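Home Forums Kitchen Counters & Surfaces New Posts Search Log In

Seam showing on speckled gray counter, live with it or call them back?

stakoter_kitchen
May 30, 2023
We moved the breakfast counter under the back window and now I can't stop looking at a faint line running toward me from the back edge. It's a gray speckled top with a polished finish. The installer quoted $186 to come out and refill it. I can barely feel it with a fingernail.

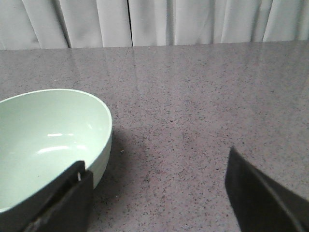
Counter by the curtain, green bowl on the left.

nonden22
I'd leave it. With that much fleck you only see the line at the back. Are you sure it's a seam? It lines up with the gap in your curtain, and a shiny top will mirror that. Pull the curtain open and look again.

citberg_stone
Disagree with leaving it. If a nail catches at all, crumbs and water get in there. I paid $400 to have one redone after ignoring it for 2 years. $186 is fair.

nonden22
Yours was next to a sink though. A breakfast counter doesn't get that kind of water.

assefa_m
More worried about the curtain. The hem comes down right behind the counter and it will pick up grease and coffee. I took 15 inches off mine and put up a cafe rod. Also it could use an iron.

stakoter_kitchen
Opened the curtain. The pale streaks went away, the line is still there. So it's a seam. Not cutting the curtain, it came with the house and I like it long.

citberg_stone
Then get it filled before September, they book up.

nonden22
Still say leave it.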